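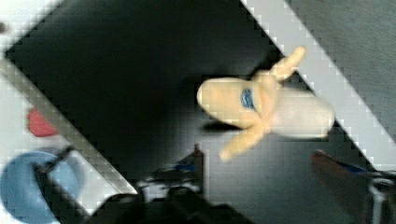
Most of the questions we get about the robot arms on the returns floor come from people who have read the brochure. The brochure is about speed. Our floor is about soft things with no corners, and those are harder. Take a cream-colored plush toy with thin limbs and a rounded body, held over a black surface: a person picks that up without a thought, and the arm has to find a place to hold it. Ieuan Nicholas put these answers together after the March staff meeting at Rivthorpe. He runs the late shift and did not ask for the arms.

Home | Shifts | Training | Safety | Contact

Filed under: Changes at Work

Last updated Apr 21, 2020

Will the arms replace sorters?
Management says no. What we have in writing is that no sorting job at Rivthorpe will be cut while the Nustard trial runs. The paper is silent on what happens when the trial ends. We have asked for that in writing too and are waiting.

How many are there?
Two, both on the toy and textile line. Brukholm has none yet, whatever you heard in the canteen.

Are they faster than we are?
On boxed goods, maybe. On plush, we haven't been shown a figure we trust. The vendor's slide claimed 1181 items for a shift but didn't say how long the shift was, or whether items a sorter had to pick up again were counted. Until somebody answers both, treat the number as advertising.

What does my job look like next to one?
You clear drops, pull tangled items apart before they reach the arm, and make the call on anything stained or torn. Some people like it. Others say it is the dull half of the old job with more standing still. Both groups have a point, and the job description has not been rewritten to match either.

Does the pay grade change?
It hasn't. Four people have done the Zapata operator course and are still on the sorter grade. If you are asked to take the course, ask about the grade first.

Is it safe to reach in?
No. Press stop, wait for the arm to settle, then reach. Do this even when the line is backed up and a supervisor is looking at you.

Are we being recorded?
The cameras on the arms point at the work. We were told the pictures are used to improve gripping. We were not told how long they are kept or who can open them, and "it only sees the items" is a description of the camera, which doesn't settle the policy.

Can I refuse to work on that line?
You can ask for a transfer. Two people have, and both were moved. Put the request on paper and keep a copy.

Back to top | Previous | Next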